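Does color change how people guess a weight?
Student project report by Keerthana Kaimal
May 15, 2020

So my question started at the kitchen table. My aunt Myrtle Pennington swore her red suitcase was heavier than her blue one, and they're the same suitcase! Same model, both empty. I wanted to know if color really does that to people, or if it's just her.

I made small boxes out of card, painted them red or blue, and filled each one with sand until it weighed 70 grams. Laiba Shaikh helped with the painting (she's much neater than me). Then 54 people from school and from the Pettigrew community center lifted one red box and one blue box and wrote down a guess for each. I left out 2 sheets I couldn't read, which still hurts a little.

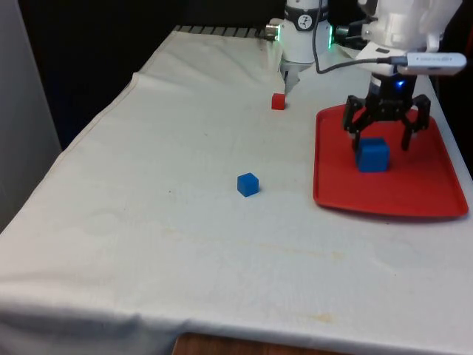
Blue cubes turn up in both pictures. 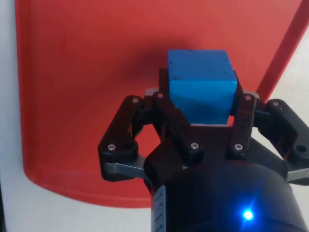
Did it matter which color people picked up first?
It mattered more than the color did. Whatever box came first usually got the higher guess, and I only noticed because Imani Brannigan told me to write down the order. I had been handing everyone the red one first for the whole first afternoon – not smart. After that I switched the order for every new person, and the gap between red and blue got really small.

The guesses themselves were all over the place. One person wrote 1195 grams, and I kept it in my table but used the median so it wouldn't wreck everything. Most people guessed too high for both colors. A few told me that red "looked" heavier and then wrote the same number for both, which I loved.

If I did this again I'd use a kitchen scale that shows tenths of a gram, and I'd try yellow and black too. I'd also blindfold half the group, so I could compare their guesses with everyone else's. Ms. Quaye has already said I can borrow the room again in October.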